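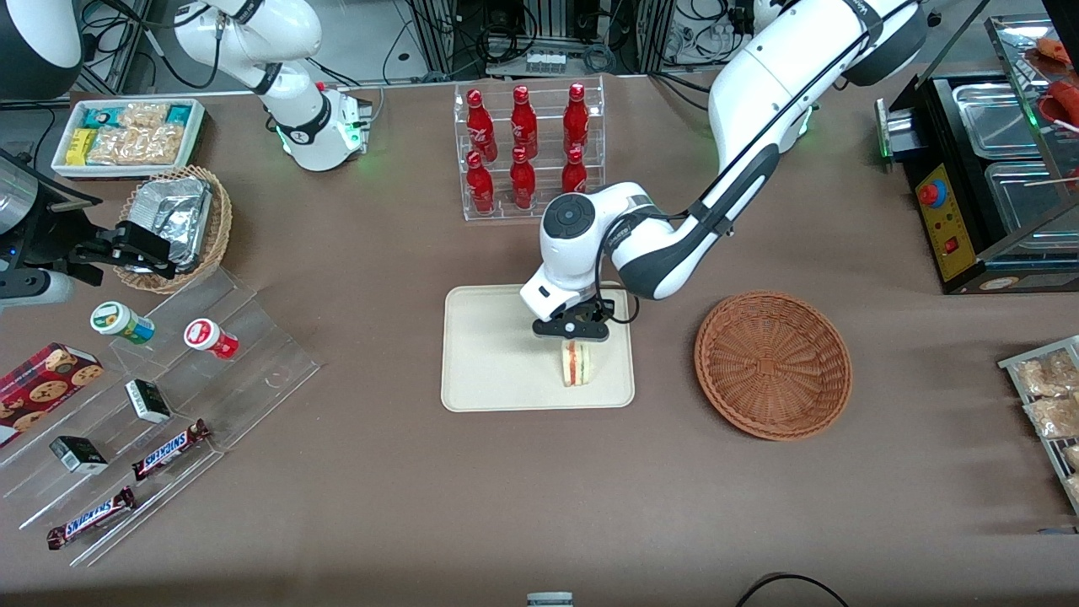 Chapter 4
Standard Recipes and Portion Control

What this chapter covers
The purpose of a standard recipe
Yield, portion size and portion cost
Weighing, measuring and counting
Trim, cooking loss and usable quantity
Where portions drift during service
Keeping the recipe file up to date

Key terms
Standard recipe, yield, as-purchased quantity, edible portion, trim loss, portion cost, overrun, recipe file

Introduction

The last chapter followed goods from the supplier's truck to the storeroom shelf. By the end of it, the operation knew what it had bought, what it had paid, and where everything was kept. The next question is what happens to those goods in the kitchen, and the main tool for answering it is the standard recipe.

A standard recipe is a written set of instructions for making one dish in one particular operation. It gives the ingredients, the quantity of each, the method, the equipment, the yield, and the size of one portion. A recipe in a cookbook gives most of this too, but it was written for a stranger's kitchen. "Serves four to six" is good enough at home. A cafeteria that has to fill a line at noon needs to know which it is, four or six, before the order for the week goes in.

Students who have worked in kitchens sometimes object that experienced cooks don't use recipes. Many don't look at them, that's true. A cook who has made the same egg salad every morning for years carries the recipe in memory, and the results may be very even. The difficulty comes when that cook is off on Monday and someone else makes the egg salad. It comes again when the price of eggs goes up and the manager wants to know what a sandwich costs now.

Opening case: the lunch counter at Losine

Stepan Kostiuk managed the staff lunch counter at Losine, a printing works with a day shift and an evening shift. The counter sold soup, salads, drinks, and a small range of cold sandwiches made up in the morning. Sales were steady. The sandwich line was the most popular part of the menu, and on paper it should have been the most profitable.

It wasn't. When Kostiuk compared what had been used in May with what should have been used for the number of sandwiches sold, the fillings were well over. Bread was close to the expected figure. Lettuce was a little high, which he put down to trim. Sliced cheese and chicken salad were the two items that stood out.

His first thought was that food was leaving by the back door. He changed the lock on the walk-in cooler and began signing out the cheese himself. The next month's figures were nearly the same.

He then asked Fedir Onyshchenko, who ran the kitchen at a larger site called Vudach, to spend a morning with him. Onyshchenko didn't look at the cooler. He asked to see the recipe for the chicken salad sandwich and was shown a card that read: "2 slices bread, chicken salad, lettuce, butter." He asked each of the sandwich makers to prepare 10 sandwiches in the usual way, then opened them up and weighed the filling. The heaviest held nearly twice as much as the lightest. One sandwich maker spread to the crust and another left a margin. One used a tablespoon and one used a spatula. All of them believed they were following the card, and they were, as far as it went.

The repair was cheap. The card was rewritten with a weight for the filling and a scoop that delivered that weight when leveled. A scale was placed on the prep table so that a sandwich could be checked now and then. The cheese order was changed to a presliced pack with a fixed slice thickness, at a slightly higher price per pound. Kostiuk kept the new lock.

We will return to the Losine counter several times in this chapter, since most of the common problems in portion control can be found in it somewhere.

4.1 What a standard recipe is for

The standard recipe does several jobs at once, and different people in the operation depend on it for different reasons.

For the cook, it's a working instruction. It should be possible for a trained person who has never made the dish to produce it from the page without asking anyone. If a step relies on something the cook is supposed to know already, such as how far to reduce a sauce, the recipe should give a test for it.

For the buyer, it is a source of quantities. Multiply the ingredients by the number of batches planned and the result is the starting point for an order. Note that the recipe often lists edible portion quantities, while the buyer needs as-purchased quantities. Ten pounds of peeled carrots requires more than ten pounds of whole carrots. Section 4.4 deals with the conversion.

For the manager, it is the basis of cost. The portion cost is the total cost of the ingredients divided by the number of portions in the yield:

Portion cost = total ingredient cost ÷ number of portions

Suppose a pan of baked pasta is costed on a yield of 30 portions. If the person serving cuts it into fewer, larger pieces, the pan has cost exactly the same to make, but each portion now costs more than the selling price was built on. The extra is known as overrun. It doesn't appear on any invoice, and for that reason it can continue for a long time.

For the customer, finally, the recipe is a kind of promise, although the customer never reads it. People who buy the same item several times a week notice a change in size quickly. They also compare trays with the person sitting next to them.

4.2 Parts of the recipe card

Layouts vary. Andreadis, a contract caterer whose forms are reprinted in Appendix B, uses a single sheet with 19 fields. A small café may manage with an index card. Whatever the layout, the following entries are needed:

Name of the dish, exactly as it appears on the menu
Recipe number
Yield, stated as a number of portions and as a total weight or volume
Portion size, with the serving tool named
Ingredients, in order of use
Quantity of each ingredient, by weight wherever practical
Method, in numbered steps
Pan size, oven setting and cooking time, where these apply
Holding and storage instructions
Allergens
Date of last revision and initials of the person who made it

The last entry is the one most often left blank. A recipe with no revision date can't be compared with a price list, and two undated versions of the same card can't be told apart. At Vudach, where the recipe file is kept in a program called Presisik, a card can't be printed until the field has been filled in. With a paper file the same rule has to be enforced by hand, usually by removing old cards from the binder on the day the new ones go in.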